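"The ketchup stays out": at the table with Mairéad Ó Súilleabháin

Mairéad Ó Súilleabháin has been helping people sort out their kitchens since the April she left her job at Hovari, and she still begins every visit the same way, by asking for a cup of tea and a seat at the table.

"You learn more from the table than from any cupboard," she tells me, settling in with her elbows out. "People tidy the cupboards before I come, bless them, but the table is where they live. It's where the post lands, and the school jumper, and whatever they had with their chips."

She works mostly with families, and mostly in small kitchens, and she has no great love of matching jars. Her first request is that everything on the table be left exactly where it is until she has had a look — and a good long look it is too, sometimes a whole pot of tea's worth.

"I had a lovely couple, Silvana and Nipon, who kept putting the sauces away in a high cupboard every night and getting them all down again the next day," she says. "They'd been doing that for 10 years! I said, would you not just leave the ketchup out? And you'd think I'd given them a holiday."

So what does belong on a table? She laughs and takes her time over it.

"Whatever you reach for at nearly every meal. A bottle of sauce, grand. Something yellow that cheers you up, grand, I wouldn't dream of moving it. After that I'd want a clear bit of surface, enough to put your plate down without shoving anything."

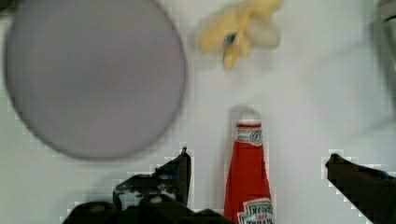
Ketchup within reach, with plenty of white tabletop left around it.

She is fond of a pale table for this sort of thing, she adds, as you can see at once what has crept on to it. Her own is pine and badly marked, and she wouldn't swap it.

Before I go I ask whether she ever loses patience with anybody. "Only with myself," she says, pouring the last of the pot. "I've two drawers at home I won't let a soul open."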